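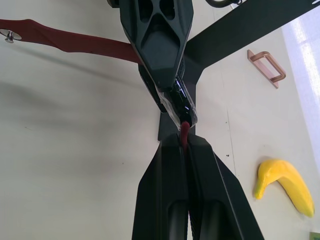 rberhe_plots
Posted March 23
Has anyone here grown out landrace sorghum seed that sat in a community seed bank for more than a few years? I got 40 grams of a red type through a swap in July and it had been in cold storage for eight years. I tested 18 seeds on a wet towel and only three came up. I keep each packet closed with a strap, a narrow one in dark red, so the old seed doesn't get mixed with the new. My question is whether it's worth planting the rest or if I should ask for a fresher lot.

Leilani S
Plant all of it. Three is low, but those plants will give you more seed than you can store. Just sow thick and don't thin.

onni_j
I disagree with Leilani. If you grow a landrace from a handful of survivors you lose most of what made it a landrace. You end up with whatever happened to age well in the freezer. Ask the bank for a newer lot first.

Leilani S
He may not get one. Our bank in Haner stopped regrowing half its sorghum when the field lease ended. Old seed is better than none.

onni_j
Fair, but then he should write down how few plants it came from and pass that on with the seed. People leave that off and the next grower thinks it's the full mix.

Rianne VdL
Was the towel test warm enough? Sorghum sulks in a cool kitchen. I would run it again on a heat mat before deciding anything. Also check whether the packets were opened cold – moisture gets in that way.

rberhe_plots
Kitchen was cool, yes. I'll redo it on a mat and write to the bank in the meantime.

onni_j
Good. Post the result either way, and the lot number if they give you one.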